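Is the Flosau descaling cartridge worth 149 a year?
Posted in Home & Kitchen > Water and Plumbing

Marloes Van Acker
We moved to Briltlow in August and the water here is hard enough to leave a white crust on the kettle inside of two weeks. A salesman from Mutura came by and wants to put us on a plan for something called the Flosau cartridge. It clips around the incoming pipe, no cutting, and he says it "realigns" the minerals so they don't stick. The plan is $149 a year and they swap the cartridge every 8 months. He did a little show with two glasses of water and I'll admit I couldn't tell them apart, but he seemed to think I should.

My neighbor swears by hers. My husband says it's a magnet in a nice box. Has anyone here had one long enough to know? I'd also like to hear what people do instead. We rent, so a full softener with a salt tank is probably out.

pipewrench_dan
Your husband is closer than the salesman. I've pulled clip-on units of one kind or another off pipes for years, and the heater downstream usually has the same scale in it as the house next door. I can't swear the Flosau is the same as the others. But ask Mutura for a test report from a lab they don't pay, and see how long the phone goes quiet.

Also ask why something that never touches the water wears out in 8 months. What is it that gets used up? I asked a rep that once and got a brochure.

The neighbor thing doesn't mean much either. People who pay for a gadget start wiping their faucets more, at least at first. If you want to know, boil the same kettle the same number of times for a month with it and a month without, and don't clean it in between. If they won't give you a free month for that, you've learned something.

kettleandcloth
I'm less sure it's a scam than Dan is, but I wouldn't pay for it. I had the Kinnear version of this for a year in our last apartment. The shower door looked the same to me, and my sister thought it looked better – so there you go. Getting out of the contract took three letters.

What I do now is cheap and boring. Plain white vinegar in the kettle, half and half with water, leave it 30 minutes, then rinse and boil once with fresh water and throw that out. For faucets I wrap a rag soaked in vinegar around the spout for 15 minutes, no longer if the finish is anything fancy. Don't believe the "miracle" descaler packets until you've read the back. A lot of them are citric acid, and you can buy a bag of that for much less. I keep mine in the kitchen with the cleaning cloths.
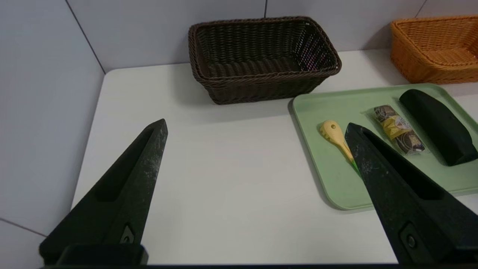
Does boiling the water first stop the scale from forming?
Boiling is what makes most of it form, so all you do is move the crust to whichever pot you boiled in. The water you pour off will be somewhat softer, but I wouldn't go to that trouble for anything except a steam iron, and for that I'd buy a jug of distilled.

As for renting, read your lease and then ask the landlord who pays when the water heater scales up. Mine got a lot more interested in a real softener after that. And get the cancellation terms from Mutura in writing before you sign anything, even the "free" trial.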